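Home | News | Projects | People | Visit us | Contact

Sign up for the Flatcombe newsletter and get the next one by email. You can unsubscribe at any time.

Teaching the arms to write

The brush-writing work in the upstairs lab has reached the end of its first stage, and several readers have asked what goes on up there. Sebastián Bustos runs the sessions and Hortensia Navarrete looks after the recordings. They have both helped with this piece.

The aim is easy to state. A person moves a robot arm by remote control, with a brush in its gripper, and the computer records everything the arm does while the cameras record what it sees. When there are enough recordings, a program is trained on them and then asked to make the same strokes without a person at the controls. At Flatcombe we have taught arms this way before, mostly to pick things up and put them down again. Writing was chosen for this year because it needs steady pressure. A cup is either in the box or it isn't, but a brush stroke can go wrong at any point along its length, and the mistake stays on the paper for everyone to look at.

How a session works

The operator sits at a desk with a pair of small hand-held arms, which we call the leaders. When a leader is moved, the bigger arm on the table copies it. The software that links the two is Cellell, written here over the past few years and now in its second version. There is a foot pedal for starting and stopping a recording, so both hands stay free.

A session lasts 15 minutes, followed by a break. Sebastián tried longer ones at the start and found that his strokes got heavier towards the end, which showed up later in what the program learned. People tend to lean on the leader when they are tired. The arm on the table does as it is told and leans on the brush.

Each recording covers one short job: load the brush, wipe it, make a stroke, lift away. The operator says aloud what is about to be written, and Hortensia types it in next to the recording number. Between recordings the arm goes back to the same starting position. New operators often forget this, and a recording that starts in the wrong place has to be thrown out.

Most of the strokes so far have been plain ones. The first were crosses and short bars, then diagonals, which are harder because the shoulder and the wrist have to move together. After that came characters built from straight lines. The character 正 has been popular with the operators. It has five strokes, all of them horizontal or vertical, and anyone can tell at a glance whether the parts meet where they should. Sheets are used until there is no room left on them, so practice marks and proper attempts end up side by side. Only the recordings are kept in order.

The hardest thing to learn from the desk is height. The operator can see where the brush is over the paper quite well, but it is much more difficult to judge the last few millimetres before it touches. The leaders give a slight push back when the arm meets something solid. A soft brush bends long before that happens, so there is nothing to feel, and the operator has to go by eye and watch the hairs spread. Joltton, who supplied the leaders, are looking at whether the push can be made more sensitive. We hope to have a trial pair in June.

Holding the brush was the other early problem. A person holds a writing brush with the fingertips and can roll it a little in mid-stroke. A gripper closes on it from two sides and that is all. If it grips too low, the arm hides the work from the camera above. If it grips near the top, as we do now, the view is better, but any small movement at the wrist becomes a large one at the tip. We settled on the top. Operators get used to it after a day or so and start making smaller movements without being told.

Only one arm writes at present. The second is kept on and in position throughout, because Cellell records the pair together and we did not want two kinds of recording to sort out later. Its time will come when we move on to jobs that need one arm to steady the sheet.
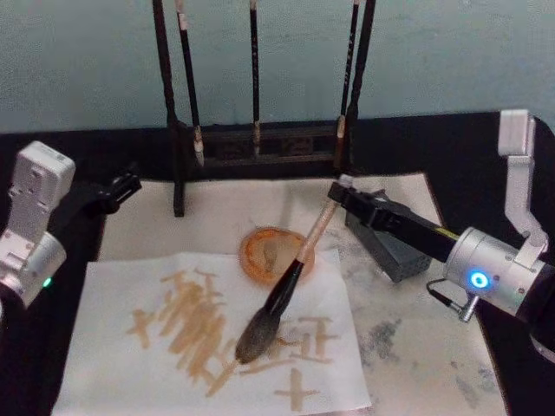
What we have so far

There are 765 recordings in the set that Hortensia counts as good. A further 51 are marked as doubtful, mostly for a late lift or a brush that was not properly wiped, and are held back. They may be useful for teaching the program what a poor stroke looks like, but that is a question for later on.

The sorting takes longer than most people expect. Hortensia watches every recording through once at normal speed and then looks at a chart of the arm's height over the paper. A good stroke gives a smooth dip with a flat bottom. A nervous one has ripples in it. She does not reject the ripples unless they show in the ink, on the grounds that nobody's hand is perfectly still and the program should see some ordinary unsteadiness. Sebastián would be stricter. They have agreed to train it both ways and compare.

The first trained version was tried on short strokes only. It made clean horizontal bars from the outset, and its vertical ones were fair. Diagonals started in the right place and then drifted. It also had a habit of stopping for a second or two above the paper before coming down, and this was traced to the operators, who were doing the same thing while they judged the height. The program had copied the wait along with everything else. Operators are now asked to pause higher up, away from the sheet, and to come down in one movement.

Loading the brush is still unreliable. The dish is shallow, and when the level falls the same dip picks up less. A person notices and goes deeper, or tops it up. In the early recordings the dish was always topped up between attempts, so the program never saw a low one. Since then we have recorded with the level left to fall, and this seems to be the right approach, though we have not trained on those yet.

Ink, paper and mess

We write with thin, watery ink for practice. It dries pale and the overlaps stay visible, which is useful when you want to see which stroke was made on top of which. It also does less harm when something is knocked. The mat has taken a good deal of ink over the months and will not wash clean any more, but it lies flat and does the job.

Paper was more trouble. Thin writing paper is pleasant to use but it ripples as it takes up water, and a raised edge is enough to catch a low brush. We tried taping the corners, which made the ripples worse in the middle. At the moment the sheet is laid down by hand and left loose. The operator is expected to cope, and so is the program in due course.

Brushes are rinsed at the end of each session and hung up with the tips down. Please do not leave them standing in water over lunch. One lost its shape completely that way in the spring, and a brush with a bent tip gives recordings that cannot be compared with the rest.

A visit from Escobar

Staff from Escobar, who share the cost of the project with us, spent a morning in the lab and each had a go at the controls. Their interest is in finishing work, such as touching up varnish and running sealant along a joint, where the same light, even pressure is needed. Their painters did better at the desk than our own engineers had on their first day. One of them had a steady diagonal by the third attempt. We have asked whether two of them could come back and record a full set for us, as it would be useful to have strokes from people who work with a brush for a living.

Next steps

The plan for the coming months is to finish the diagonals, record more loading with the dish at different levels, and start on strokes that change in width. Those mean pressing down and easing off while moving, and we expect them to take most of the summer. Curves will be left until the new leaders have been tried.

We are also short of operators. No experience with robots or with brush writing is needed, and training takes one afternoon. You will need to be able to sit still for a quarter of an hour and not mind doing the same thing many times over. Left-handed people are especially welcome, as we have had none so far and would like to know whether the desk suits them. Speak to Sebastián if you are interested. Questions about the recordings, including requests to use them, should go to Hortensia.

Last updated: June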